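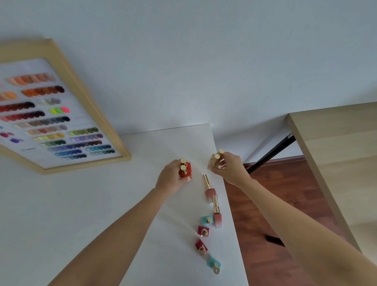
Red and pink bottles with gold caps on the white table.

Filed under: Flash Fiction / Work & Weather

The gauge at Flidthorpe was read at 4 a.m. and again at noon. Seija Eskola had kept the log for 18 years. The river stood at 179 centimeters in September, which was normal, and she wrote it down.

The instructions allowed for a remarks column. Ahonen, who had the post before her, used it for ice. Seija had left it blank.

At noon the reading was 177. She checked the staff for weed, found none, and read it again. A drop of 2 centimeters in eight hours, with the Holer sluice shut, was outside the table. She telephoned the sluice. It was shut.

She painted a line on the staff at the waterline with her sister's nail polish, the red one, and waited on the step until the light went. The water did not move off the line in either direction. A heron crossed to the far bank.

In the remarks column she wrote: Level 177. Cause not known. Then she initialed it and set the alarm for the next reading.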